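3.2 Surface texture and visual wear ratings

Coated and embossed covers are common on small household goods such as folders, cases, seat pads and notebook bindings. They are sold as a low-care alternative to smooth hide, and buyers tend to judge their condition by eye. Earlier work on smooth covers found that shallow scratches are noticed quickly under side lighting. It was less clear what happens when the cover already has a strong relief of its own, so we treated surface texture as a separate factor in this part of the study.

The sample set was made up of 40 covered items obtained through Baltik, a wholesaler of office and home goods. All were dark in color. We sorted them into 3 texture groups by touch and by eye: smooth, fine grain, and heavy crinkle. The heavy crinkle group was the hardest to define. Suppliers use the words "pebbled," "crumpled" and "crushed" for covers that look much the same, and the Huvow catalog uses two of these words for one item. We kept "heavy crinkle" for any cover with closely packed raised bumps together with longer folds that could be followed across the surface.

Items were placed flat on a light wooden tabletop. A pale background was chosen after a short pilot in which dark covers on a dark bench were rated less consistently, mainly at the corners. Raters sat at the long side of the table and were free to lean in, but they were asked not to touch the cover until the visual rating had been written down. Each item was rated for wear on the Cenum scale, first by eye and then by hand. The full set gave some 200 ratings per round, and 14 of these were dropped for missing entries.

Visual ratings in the heavy crinkle group were spread more widely than in the other two groups. Raters' notes suggest that glare was part of the problem. On a crinkled black cover the light is broken into many small bright points, and several raters wrote that they could not tell a worn spot from a highlight without moving their heads. Folds caused a second difficulty — a long crease that belongs to the pattern can be read as damage, and the opposite mistake also occurred. Figure 3 shows a heavy crinkle surface with both features.

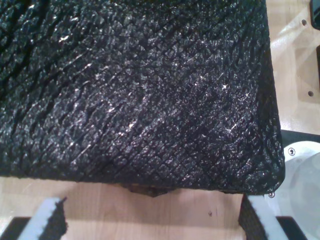 Figure 3. Black surface with heavy crinkle on a light wooden tabletop. Bright glints fall on the raised bumps; longer folds run diagonally from upper left to lower right.

Edges were rated more consistently than flat areas. Where a textured cover curls over a rounded corner, raters had an outline to look at as well as a surface, and they relied on it. For this reason edge scores and face scores are reported separately in Section 4. Ratings by hand showed less spread in every group, with the largest change in the heavy crinkle group.

We did not try to separate embossed leather from coated foam by sight. The two can look very similar, and the Kwon labels supplied with part of the set gave only the color and the size. Material was therefore left out of the model, and the groups should be read as groups of texture only.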